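Wemance Community Help > Household > Laundry and Linens

Towels have gone stiff and stopped absorbing
Reading time: 3 minutes

Catríona Moriarty

We moved to Foley in December, into a house built in 1909, and since then every towel we own has turned stiff. They come out of the dryer feeling fine, but after a day on the rail they are like cardboard, and when you get out of the shower they push the water around instead of soaking it up. The bath towels are all cotton, some of them quite old, two sets bought just before the move. The old and new ones are equally bad.

I use a liquid detergent, a full cap, and fabric softener in every load. Warm wash, normal cycle. I tried doubling the softener for a few weeks and if anything it got worse. The washer came with the house and is a top loader. Same detergent as at the old place, where we never had this trouble.

Is it the water, the machine or the towels? I don't want to replace them all and have the new ones go the same way.

Finbarr Kinsella

Probably two things at once. Foley is on well water for the most part and it's hard. Minerals in hard water tie up some of the detergent and what's left of both stays in the cotton. Then the softener puts a coating over the loops, and a coated loop won't take up water. Doubling it was the wrong direction, but everybody tries that.

Stop the softener completely. Then strip what's already in there. Wash the towels with nothing but hot water and a cup of white vinegar, let the cycle finish, then run them again hot with half a cup of baking soda. Don't put the two in together, they cancel out. Keep the load to half the drum so the water can get through. If there are still suds in the second wash, run a third with plain water. 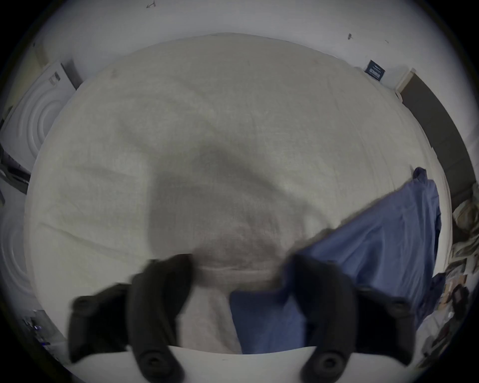 After that, cut the detergent down to about half of what you use now and turn on the extra rinse if the machine has one. Shake each towel out hard before it goes in the dryer, and again when it comes out. Medium heat is enough. High heat for a long time makes the fibers brittle, and you can't wash that back out.

To check whether it worked, put a few drops of water on a dry towel. If they sit there as beads for more than a couple of seconds, strip it once more. My own took two rounds - the hand towels only one.

Hard water is easy to confirm. Test strips from the hardware store take 15 seconds. If it reads very hard, half the detergent may leave things dingy, and then you want a laundry booster or a proper water softener. I'd do the towels first and see how you get on.

Aidan Tierney

Just buy new ones. Towels don't last forever.

Yến Khương

I agree with Finbarr about the softener. One thing to add - look at the washer itself. Ours had a layer of old softener under the rim of the dispenser and inside the drum, and it kept coming off onto clean loads. Run it empty on the hottest setting with vinegar before you strip anything. Wool dryer balls help too, though not as much as the package claims.

Comments (3)

Gearóid Mac Mathúna: Check your machine's manual before using vinegar regularly. Mine says it's hard on the rubber seals. Once in a while should be fine.

Catríona Moriarty: Did the empty cycle and then the vinegar and baking soda on four bath towels. Much softer, and three of the four pass the drop test. The strip says very hard, so I'm pricing softeners now.

Finbarr Kinsella: Good. Give the fourth one another go before you spend any money.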